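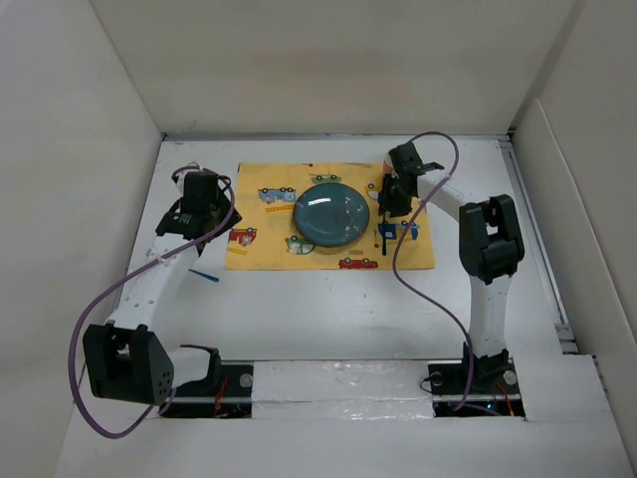
I have been arguing with my friend Henk Verschueren since August about success rates, and I think I've finally worked out why they bother me so much.

The paper that started it came from the Lindel group, who taught a two-armed setup to lay a table for a child: placemat, bowl, a few small things beside it. They ran 50 trials per policy and reported one percentage for each. Henk, who is a kind man and a better statistician than I'll ever be, says 50 is generous for this field, and he's right, and I still came away knowing very little.

What I wanted was the failures! When two arms share one small placemat, a miss by the left arm and a miss by the right arm are different problems, and a bowl set down a bit crooked is a different thing again. The older Illik report gave 6 pages to exactly this, with every failed run sorted by which arm was moving and what it was reaching for, and I have gone back to it more often than to any table of averages. Our own students at Fladolbridge now keep a log in that style — it costs them two or three extra hours a week, and they do grumble.

Henk worries that sorting failures by hand invites wishful thinking, and I grant him that. So have two people sort them separately, and print where they disagreed. I would happily read that appendix.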